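Week 6: Who decides what goes on the corner?

Hi all, Latrice Tran here. These are my notes from the morning lecture, tidied up a bit (only a bit!) for those of you stuck on the bus.

1. Why we care about one corner
I spent most of the hour on the old Todeck warehouse, and I know a few of you are sick of it already. Sorry, there's more coming. It's a great site for us because everything happens at once: a rezoning, a heritage façade, and a plan for apartments over shops. The developer, Ernia, first asked for 800 square metres of retail on the ground floor, then came back in October wanting a small hotel in there as well. The neighbours had just got used to the first version, so you can imagine the mood at the meeting.

2. Rezoning versus a variance
People mix these up every year. A rezoning changes the rules for the land. A variance leaves the rules alone and lets one project bend them, usually over height or setbacks. Ernia needs both, and I'd like you to be able to tell me which request is which without peeking at your notes.

3. Ground floor tenants
Remember my rant about empty shopfronts? Kivi, the café on the next block, took two years to find a landlord who'd split a big unit into something they could afford. Small units cost more to build and more to manage, but they fill up, and a filled shopfront does wonders for a street after dark. 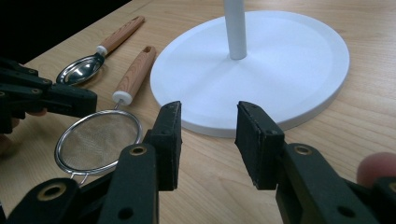

4. For next time
Read chapters 2 and 3 of the Gritness neighbourhood plan (skip the appendix, it's all traffic tables). Then walk a block near your place and jot down what's at street level. Half a page is plenty, and messy handwriting is fine by me.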